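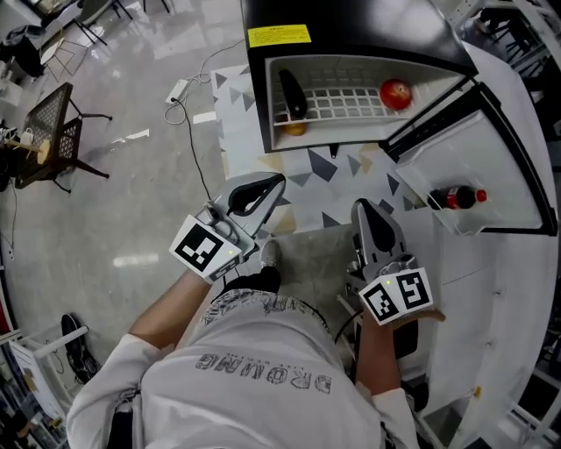 How long should the break be between movements in a chamber program? In our halls the best length was whatever let the strings retune once, and players mostly kept to that.

18 January 2025
Kamala Pisharody, Balakrishnan Gounder

3.2 Seating and applause

Audience cards from the Clallance Quartet's May run, 2 halls, 460 cards handed out, 300 returned. Ruddock Hall seats in a curve, Bidard Chapel in straight pews. Same program both nights. Clapping between movements more common at Ruddock, mostly from the side seats. Of the returned cards, 93 said the slow movement was the high point; most of those came from the chapel. Longer echo there, which may be teh whole story.

Figure 1. Reaching toward an open black mini refrigerator with a gripper in each hand.

Cards did not ask about age or past concert going. A gap, we know. Menon (second reader) coded the written comments again and differed on a few, mainly where "quiet" could mean the hall or the playing. Those were left out of the totals in section 4.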